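Teaching the Birko arm to pick up a steamer lid

Updated 6 March 2018 for Prullia build 853. If you're on an older build the menus are in different spots, sorry, can't help much there.

Quick one. Had a few emails asking how to get past the beginner tasks in the Birko kit, the block stacking and so on. Lid handling is the next step up and most people get stuck on it. I got stuck on it. Took me most of a month and the first three weeks were wasted on the wrong grasp.

What you need

Birko arm with the stock black fingers. Don't bother with the soft tips for this one.
Wrist camera, mounted and calibrated.
A second camera up high, looking at the table.
Prullia on a laptop, logged in, recording folder set to a drive with room on it.
Round bamboo steamer with a lid. Mine has the yellow plastic rim and thin yellow spokes across the top. Plain bamboo ones are harder, do those later.
Something to go inside. Pretend cakes are good.
A tablecloth with a bit of grip to it.

I got my props from Lumbantobing, the homewares place in Plasthorpe. Any discount shop will do. Get a lid that sits loosely. If you have to push it down with your hand the arm is going to have a bad time.

Setting up the table

Cloth down first, then tape the front corners underneath. Don't stress over small wrinkles at the back. A grid pattern is handy for putting things back in the same spot between takes, I just count squares.

Steamer goes in the middle, lid flat on the cloth next to it, on the side the arm comes from. I keep the arm base 400 mm from the middle of the steamer. Closer than that and the elbow folds up and you lose your wrist rotation right when you want it.

Then put some other junk on the table. Seriously. Toy fruit, foam blocks, a ball, whatever. Train on a bare table and the policy falls over the first time someone leaves a mug there. Keep the junk out of the arm's path though.

Wrist camera check

Open Prullia, Devices, Wrist, Live. Drive the arm over to the lid by hand and look at the feed. You want the fingertips in the picture and a fair bit of rim too. If all you can see is weave, tilt the bracket back a notch.

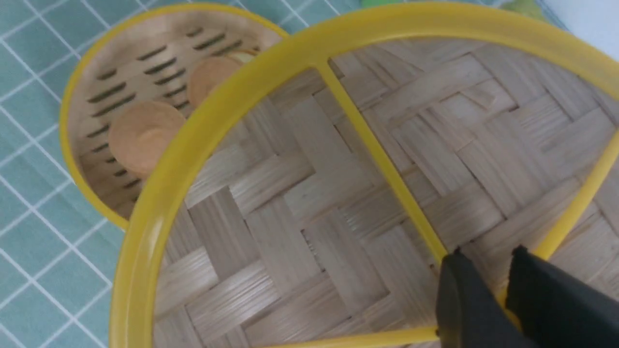 Lock the bracket once you're happy. Both screws. I did one screw for ages and the camera drifted through a whole session, had to bin the lot.

Exposure: turn auto off. The fingers are black and the bamboo is pale and auto exposure goes up and down like a yo-yo as the hand moves. Set it by eye on the bamboo and leave it.

Check the cable as well. Run the wrist through its full turn before you record anything and watch that the loop doesn't snag. The Birko manual says to clip it to the forearm. I leave more slack than they show.

Where to grab

This is the bit that cost me three weeks. I was going for the outer rim from the side, the way you'd do it with your hand. The fingers are too blunt to get underneath and the lid just skates accross the cloth.

Go from above. Two options:

Spoke grasp. Come down with one finger on either side of a spoke and close gently. Needs a spoke that stands up a bit from the weave. Test yours by pinching it with your own fingers, if you can lift the lid that way the arm has a chance.

Rim grasp from above. One finger inside the rim, one outside, closing across the plastic. Stronger hold, but the lid hangs off one side and you need to keep the wrist level on the way over.

I'd start with the spoke grasp. Pick one and stick with it for the whole set. Mixing them in early training gives you an arm that hovers between the two and does neither, very annoying to watch.

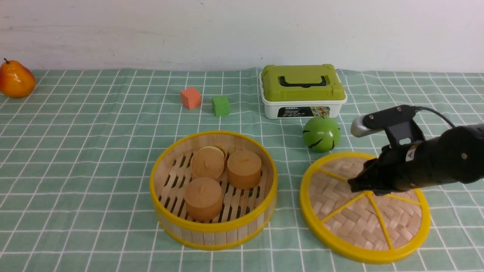

Arm over the lid, open steamer alongside.

Recording the takes

1. Home the arm. Hit Record in Prullia and wait for the second beep. The first beep is only the cameras.

2. Move over the lid at travel height. Stop. A short pause here helps, the segmenter uses it to split the task.

3. Come down slow. Slower than feels natural. Half speed on the slider is plenty.

4. Close the fingers. Don't crank the force, bamboo weave is weaker than it looks.

5. Lift straight up until the lid is clear of the steamer rim. Straight up, no sideways yet.

6. Across, pause, down. Let go when the lid is resting, not before. If it's crooked leave it crooked and mark the take as a partial, don't nudge it.

7. Open, back off upward, home. Stop recording.

8. Tag it. Prullia offers you tags for success, partial and fail. Use them as you go. You won't remember later.

Do 40 good takes. Twenty-odd will get you something that works when the lid is exactly where you trained it and nowhere else. Shift the lid by a square or so every few takes, and turn it too, so the spokes point different ways.

Partials and fails don't count toward the 40 but keep them. Build 853 has a recovery option that makes use of them, under Training, Advanced. It's off by default. I turn it on.

Start and finish states

You also want still captures of the table with the lid on and the arm parked well out of the way. Prullia calls these goal frames. Menu is Capture, Goal, Add. Same lighting as your takes, junk left where it was.
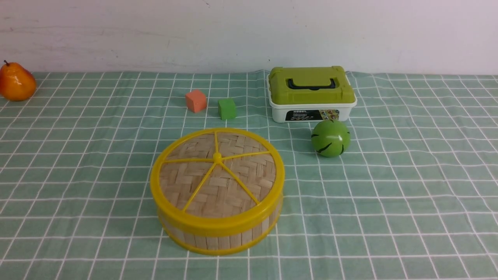
Marlina Tarigan

Add a handful of goal frames, with the lid turned a bit differently in each. If they're all identical the checker gets fussy and flags a perfectly fine result as a fail over a small rotation.

Training and first run

Send the set off with Train, Standard. Overnight on my laptop, quicker if you pay for the Prullia cloud thing. I haven't paid for it so no opinion.

First run, keep your hand on the stop. Speed at a quarter. Expect it to come in a touch high over the lid and close on air. If it does that every time, your wrist camera has probably moved, go back and check the bracket. If it's only now and then, record more takes with the lid in the spots where it missed.

Other stuff that's come up:

Lid drops halfway over. Spoke grasp slipping. Try closer to the hub, it balances better there.

Arm drags the steamer with it. You went sideways too early in your takes. Re-record, there's no setting that fixes it.

Fingers leave dents in the weave. Lower the force, and lift your descent stop 2 mm in Limits.

Arm goes for the wrong object. Happened to me with anything round. More takes with the round stuff moved about the table.

Prullia says "goal not found". You saved the goal frames to the wrong project. Everyone does it, the default folder is silly.

Is the kit worth it for this? Yeah, mostly. The arm is solid and repeats well. Stock fingers are chunky and I'd like a thinner set, Birko reckon there's one comming in April. Wrist bracket should have a proper click stop. The software is fine once you find where they've hid everything.

Stacked steamers next, two tiers. Will post when it works.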